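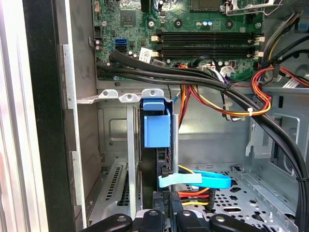

Figure 3. Interior of a desktop computer, with the green motherboard above the cabling and drive hardware.

3. The Vik newsletter as a source for spoken place names

3.1 What survives, and in what form

The weekly newsletter of Vik is a wonderful thing to read. It was written and laid out on home and office desktop computers, run off on a photocopier, and carried from door to door on Wednesday evenings. Paper copies went into stoves and birdcages, as paper copies do, and the public library in Stader holds only a broken run. The word processor files are far more complete. We were able to work with 679 issues, covering almost 18 years of village life, and in that whole span the gaps never last longer than a summer.

For the study of place names this is a gift. Official maps of the district show farm names, the larger hills, the lake and its two outlets. They show very little of what people call the bends in the road, the wet corners of fields, the rocks where children jump in. Names of that kind live mainly in talk, and the usual way to collect them is by interview, which favors older speakers and the names that come to mind when someone with a notebook asks for names. In the newsletter they turn up with no such prompting. A lost glove was found "by the Priest's Elbow." The ski track is open "as far as Cold Butter but not past it." A reader complains that the bus no longer waits at Mukitz, and three weeks later another reader replies that the bus has never waited at Mukitz, only at the dairy.

We treat each of these as a mention, and a mention is our basic unit of analysis. A name printed in a headline and again in the notice below it is one mention. The same name in two separate notices is two.

3.2 Reading drafts as well as finished issues

Many issues survive in more than one version, and we had not expected the drafts to be as rich as they are. Åsmund Amundsen, who edited the newsletter for most of the period, had the habit of typing in readers' notes exactly as they arrived and tidying them afterward. In the drafts we find spellings that follow the local pronunciation very closely. In the finished issues these are often moved toward the written standard. The rock known as Stabben loses its doubled consonant and gains it back; a meadow that is plainly plural in every draft is printed in the singular for years.

It would be easy to see the editor as an obstacle here, standing between us and the speech of the village. We came to think of him as our best informant. His corrections are a record of what a careful local writer felt to be proper for print, and they change over time. In the early issues he corrects nearly everything. Later on he lets the spoken forms stand in the letters column but still corrects them in announcements. In the final stretch he uses them himself, in his own short editorials, with obvious pleasure. The January editorial on snow clearing has more unmapped names in it than any other single text in the collection, and it is less than a page long.

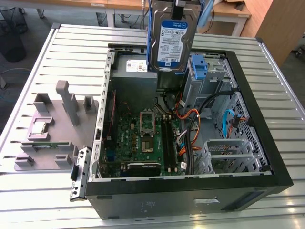 Drafts raise a dating problem that finished issues do not. A file's own time stamp tells us when it was last saved, and that may be long after the issue went out if someone opened it to reuse the layout. We therefore dated drafts by their content. Nearly every issue contains at least one notice tied to a particular event, such as a funeral, a bake sale or the annual meeting of the boat club, and these could be matched to the finished issue without much trouble. Where a draft had no match we kept its names in the general list but left them out of the analysis of change over time in Section 4.

3.3 Deciding what counts as a name

Is "the bridge" a name? In Vik there are several bridges, yet when the newsletter says "the bridge" with no further detail, every reader evidently knows which one is meant. The same holds for "the hill" and, more puzzlingly, "down below," which seems to refer to the houses along the shore even when the writer lives there too. We wanted a rule that would admit such cases where they behave like names and keep them out where they are ordinary descriptions.

Our rule looks at what the surrounding text takes for granted. If an expression is used to direct readers somewhere, and the direction would fail without shared knowledge of a single place, we count it as a name. "Park by the bridge" passes. "The bridge needs paint," in a notice that has already named the bridge in full, does not. Two of us read every issue separately and then compared lists. We disagreed most over expressions containing a family name. "At Astesov's" may be a house, a shop, or the junction outside the shop, and in this collection it is all three, in that order. The shop closed in the middle of the period and the junction has kept the name ever since, even in notices written by people who moved to Vik after the closing. To watch a name come loose from its owner and settle on a patch of asphalt, week by week, in notices about parking and missing cats, was one of the real joys of this project.

3.4 Limits of the material

The newsletter does not speak for everyone. Letter writers were mostly adults, and mostly people with a house and a garden. Names used by children reach us only through parents, usually in connection with something broken or lost. Seasonal workers are close to absent. The outfields are well covered in fall, when hunting and berry notices fill the back page, and hardly at all in spring, so a rare name from the outfields may look rarer than it was in daily speech.

There is also the matter of jokes. The April issues contain several names that we are fairly sure were made up for the occasion, among them an "upper harbor" on a hilltop. We marked these and set them aside. One of them, however, returns the following winter in a perfectly serious notice about a blocked culvert, and then again in the spring, with no hint of humor in either place. We moved it back into the main list. A name that began as a joke is still a name once people are using it to find a culvert, and we return to this small group of cases in Section 5.

3.5 Mapping the mentions

Names were placed on the map wherever the newsletter itself gave enough detail. Routes were especially helpful. The annual ski race description lists its turning points in order, and by comparing successive years we could fix the position of places that are never described on their own.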